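Switching the house to the Domia plan

Our last gas bill came to $413 for the quarter, and most of that was hot water and one wall heater we run from May to September. I'd been meaning to look at other options for a while, so over the past fortnight I've rung three suppliers and read a lot of fine print.

Moncrieff, who we've been with since we moved to Skullbridge, offered $100 off to stay. The discount only applied to the first bill and the daily supply charge went up, so I said no. The Domia plan is electricity only, with a cheap rate overnight. To make use of it we need a heat pump hot water unit on a timer, and that means clearing the side path so the plumber can get in with a trolley.

I measured the gap by the fence at 142 centimetres, wide enough for the unit as long as the old trellis comes down. The passionfruit on it never did much anyway – two fruit last summer, both eaten by possums.

Inside, the wall heater comes out and the hole gets patched. I'll leave the floorboards until the plaster dust has settled.

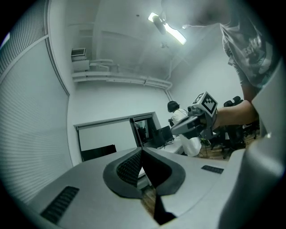 The plumber is booked for October. I still have to ring the council about the rebate form, and cancel the gas once the new unit is running.

Posted 2020-09-28 | Contact | © Wirkholm blog | Back to top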